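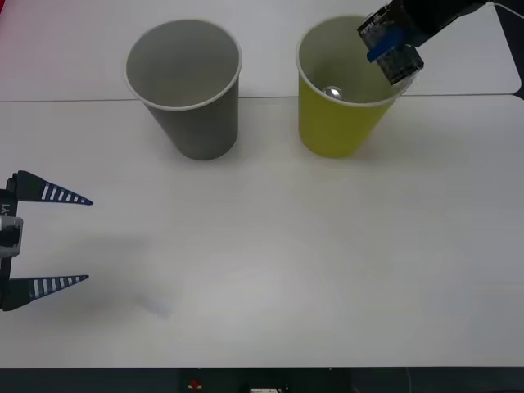
Kulsoom Bangash asked at the midterm review why we wanted to spend money on a second pair of fingers when the first pair had not worn out. She also said the lab fee should come out of the same budget line as the parts. We took both comments into this version of the report.

Equipment Plan for the Two-Arm Tabletop Station

Our budget for the term was $3,405. The arms were already in the lab, so none of that went to them. The plan covers fingers, mounts, cables, table panels and test objects.

We asked two suppliers for prices on fingers and mounts. Gasness quoted $1,445 for the full set, with shipping included. Ekpo was cheaper per finger but would not sell the mounts separately, and its delivery date was after the end of March. We picked Gasness.

Test objects cost very little. We set aside $100 for paper cups, metal balls and small cans. The cups crush easily, so they have to be bought by the sleeve.
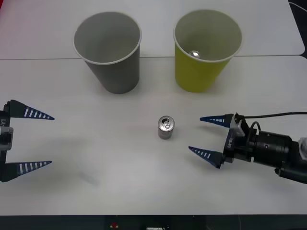
Figure 2. Both arms at the table, with the gray and yellow-green cups and a small can.

The table was the harder decision. A single large top from Bodbridge would have had no seam, but it did not fit through the door of the Musville lab without taking the door off. Two smaller panels fit. The cost of that choice is setup time, as the panels have to be leveled against each other before each session. We added shims to the parts list.

On the question of spare fingers, we kept them in. A broken finger stops all work on that arm until a new one arrives, and the Gasness lead time is longer than most of our project phases.

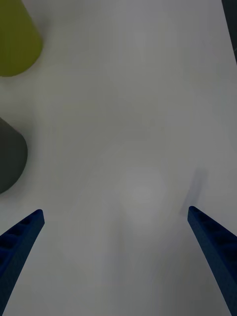
We did agree to buy only one spare pair instead of one for each arm. The money saved goes to cables, which we left out of the first draft by mistake. The lab fee is now in the parts line as well.

The order goes in on Thursday. The shims and cups can be bought locally and are not part of it.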